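5. Shelf tidying as a test of household readiness

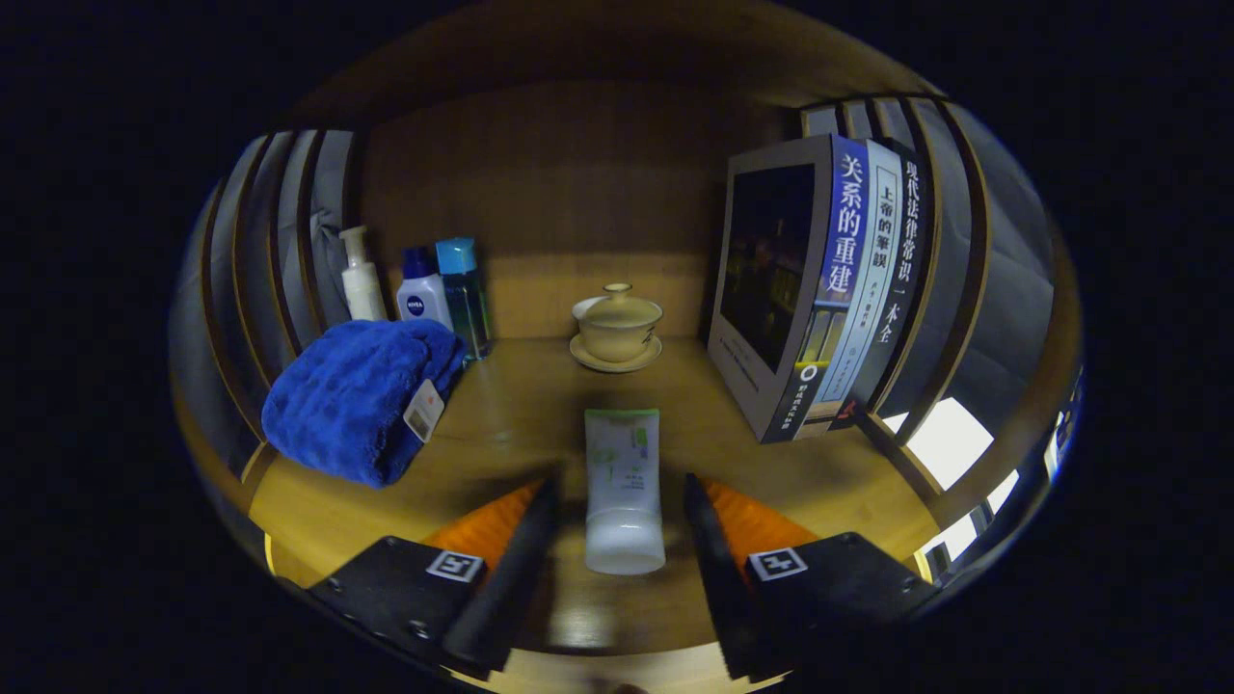
Claims that machines are ready for the home usually rest on a short list of chores: folding a shirt, loading a dishwasher, wiping a counter. We have argued in the previous sections that such chores are chosen, often without much thought, from the part of housework that is easiest to score. A shirt is folded or it is not. Putting things away on a shelf is a duller job and gets less attention, and we think it tells us more about where the field stands.

Figure 3. A cubby shelf during a tidying trial. A tube of facial cleanser stands on its cap between the padded fingers of a hand-held gripper, with a folded blue towel and three toiletry bottles to the left, a lidded tea bowl on its saucer behind, and three upright books to the right.

5.1 Why shelves are hard

The shelf in Figure 3 is small, and its contents are the sort of thing any adult could put in order while talking on the phone. For a two-finger gripper the same contents pose several separate problems. The tube is soft and stands on a flat cap, so a grip that is firm enough to lift it can also squeeze it out of shape and change how it sits when released. The tea bowl has a lid that is held in place by nothing but its own weight. The books lean a little. The towel is bunched against the bottles and covers the lower part of two of them, so that anyone who wants the pump bottle has to deal with the towel first, or lift straight up and hope.

None of these is unsolved when taken alone. Grasping soft tubes, lifting lidded vessels and sliding books have all been shown in the literature, frequently with success rates that look close to finished. Our complaint is with the step from those results to statements about chores. A person who tidies a shelf does not treat the tea bowl as an instance of the lidded vessel problem. They know that the bowl should not be bumped while the tube is being moved, and they carry that knowledge through the whole job without being asked.

There is also the matter of the walls. Much published work on picking and placing is done on open tables, where a wrist can come in from above and leave the same way. A cubby has to be entered from the front. The fingers, their mounting plates and whatever is behind them must all pass through the same opening, and they block part of the view on the way in. Light is uneven too. In Figure 3 the brightest part of the shelf is at the lower right, where gaps let light in, and the back is much dimmer. A policy trained under even lighting should not be assumed to cope with this, and few authors report whether theirs does.

5.2 What we collected

Demonstrations were recorded in July at the Zulunberg site by two operators, one of whom (Macapagal) also wrote the labeling guide. Each operator worked with the hand-held tool and was told to put the shelf in order as they would at home, with no fixed target layout. We recorded 1000 demonstrations under this instruction. The objects were ordinary belongings bought or borrowed locally, and we made no effort to select items that grippers are known to handle well.

The instruction to tidy "as you would at home" caused more trouble than we had planned for. Macapagal tended to group things by use, so that toiletries ended up together and the tea set was left alone. The other operator worked by height and put tall things at the back. Both results look tidy to a visitor. A model trained on the pooled data learned something in between, and it would sometimes start to move an object toward one arrangement and then change direction partway – a behavior we at first took for a perception error. Murali Rajan, who reviewed the replays, traced it to the labels.

This is a point on which we would press our colleagues. When a chore has several acceptable endings, a single success rate hides the question of which ending the machine was trying to reach. We suspect that a good share of reported failures in household tasks are disagreements of this kind, and that some reported successes are too.

5.3 Results and what they do not show

We tested two systems, Prirex and Fula, on 64 held-out shelf arrangements. A run was scored as complete only if every object ended upright or properly at rest, nothing had been dropped, and a person who had not watched the run judged the shelf to be in order. We dropped the usual practice of giving partial credit for each object handled. Partial credit is useful during development, but a householder does not give partial credit to a shelf with a tea bowl lid lying on the floor of it.

Both systems did well on the first object and got worse with each one after it. Small shifts added up: a bottle nudged early in a run became the bottle that blocked a later reach. Neither system went back to correct a nudge unless the nudged object was itself next in line. Human operators did this constantly, often with the side of a finger and without breaking off the main movement. Our annotation scheme had no label for it, so in the training data these corrections appear as noise in the path of the hand.

Allowing more than one attempt at a grasp helped Fula and did little for Prirex, which tended to repeat the same approach. We also ran a short comparison with the Varma planner added on top of each system. It reduced collisions with the side walls and made runs slower. Whether the trade is worth making depends on how long a person is willing to wait for a tidy shelf, and we have no data on that.

We do not conclude that shelf tidying is out of reach. The hand itself seems adequate: both operators used the same two padded fingers as the tool in Figure 3, and they rarely complained of being unable to pick something up. That should discourage the view that better hardware alone will close the gap. It also weakens our own earlier claim (Section 2) that finger shape was the main limit, and we have revised that section to match.

What we would resist is the habit of reading a strong result on one object as a forecast for the chore. The data offer no support for it. Until runs are scored on the state of the whole shelf, by someone who has to live with the outcome, statements that machines can put things away should be read as statements about single objects on good days. Section 6 applies the same scoring to a shop-floor restocking task, where the target layout is fixed in advance and the problem of competing endings does not arise.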